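Wrist Support Wear Time in Adults with Hand Osteoarthritis
Student project report, Occupational Therapy Program, Brisstead
Oana Iordache and Biljana Atanasov 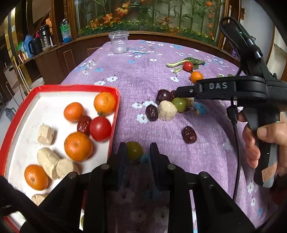

The project compared two prefabricated wrist supports, the Lonance short cuff and the Predau long cuff, with regard to daily wear time and skin comfort. Both have a removable metal stay along the palm side and close with hook-and-loop straps.

Participants wore each support for 4 weeks and recorded hours of use in a paper diary. Fit was checked at the first visit and again in September. Strap tension was set by the participant – the supervising therapist adjusted the stay only.

Wear time was longer with the short cuff, mainly during kitchen and desk tasks. The long cuff was preferred at night. Redness over the thumb base was noted with both supports and cleared after the stay was reshaped.

Diaries with missing days were kept in the analysis. Grip strength was not measured, and the order of the supports was not randomized.

Submitted 30 October 2025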